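How to Turn a Long Interview into a Short Article (with Junior Reporters)

I help out with the Gistommont youth paper, which is four pages, comes out every second month and is written entirely by kids between ten and fifteen. The question I get most from parents and teachers who want to start something similar is what you do after the interview. Asking the questions is the fun bit! Then everybody comes home with a recording and no idea what to do with it, and that's where a lot of good stories quietly die.

So this is how we do it. I'll use our December interview as the guinea pig, a chat with a woman who moved here as a child after a war and later taught half the town to swim. 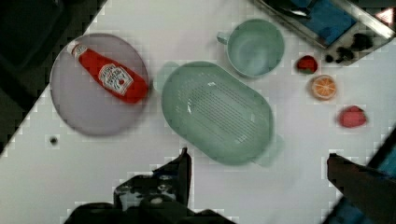
Photo: Parvaneh Shahbazi

Step 1: Write it all out

I know, I know. The kids groan every time. We record with Vurex on an old phone, and it does make a written version for you, but it's hopeless with accents and place names, so somebody still has to sit down and listen to the whole thing with a finger on the pause button. I split it up, a few minutes of recording per reporter, and they swap and check each other's bits.

Leave out the ums. Keep the pauses if they meant something (our reporters put "long pause" in brackets, which I love). Ours came to 1295 words, quite short for an interview, but our guest was a woman who answered the question and then stopped.

Step 2: Find the bit you'd tell at dinner

Print the transcript, big type, wide margins. Give everyone a coloured pencil and ask them to mark the one part they'd repeat to their family that night. Don't let them talk while they're doing it or they'll all copy the loudest kid.

In our case nearly everyone marked the same few lines, where she described getting off the train and being handed somebody else's coat. She still remembered the buttons. I had been sure they'd go for the swimming medals, so there you go.

That bit becomes your opening. It doesn't matter that it came up near the end of the interview. You're allowed to move things about as long as you don't change what the person said or make it sound as though they were answering a different question.

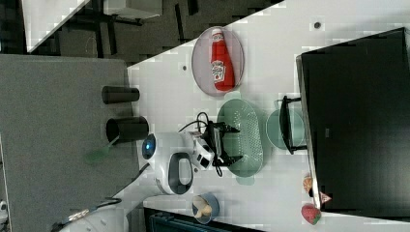 Step 3: Sort the quotes from the facts

This one takes some practice. Facts go in the reporter's own words: when she arrived, where she worked, how many years. Quotes are for feelings and opinions, and for anything said in a way you could never have come up with yourself. Younger kids tend to quote everything, so I ask them, "Could you have said that just as well?" If yes, take off the quotation marks and rewrite it.

Check the spelling of every name at this stage too. Ring up and ask if you have to. We once ran a surname wrong in a headline and I still go red thinking of it.

Step 4: Write it fast, then cut

First draft in one sitting, no fussing over spelling. Ours was 575 words and the space on the page takes 508, because that's what fits in our Morkidex layout next to a decent-sized picture. Not a huge cut, but it feels enormous when you're eleven and you like all your sentences.

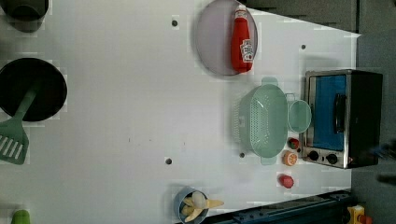 What I do is have them read it out loud. Wherever the reader runs out of breath, or the rest of us start fidgeting, there's something to trim. Look at the first paragraph in particular, as kids love a warm-up ("Have you ever wondered what it's like to..."). Strike it and see if you miss it. Then look for anything said twice.

Please don't do the cutting for them. I've been guilty of this at nine at night with the printer waiting, and the piece always ends up sounding like me.

Step 5: Show it to the person

Some newspapers never do this, and I understand why. For children interviewing a neighbour about a hard time in her life, I think it's only fair. We read the quotes back over the phone and ask if we've understood properly. She asked us to take out her brother's name, and we did, straight away, with no argument.
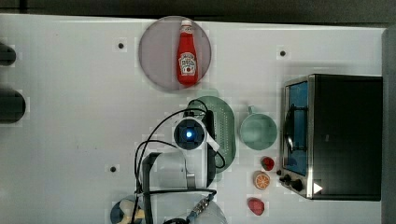 Step 6: Off to the printer

We send our pages to Taheri, the copy shop near the library, as a PDF. Always get one paper proof and have a kid who didn't work on the story read it through. Fresh eyes catch the daftest things (we had "swimming poo" twice in one column).

Put the reporters' full names on the article if their parents are happy with that, first names only if they aren't. And drop a copy off to the person you interviewed before it goes out to anyone else. Let the kids carry it over themselves, and allow extra time, as there will probably be cake.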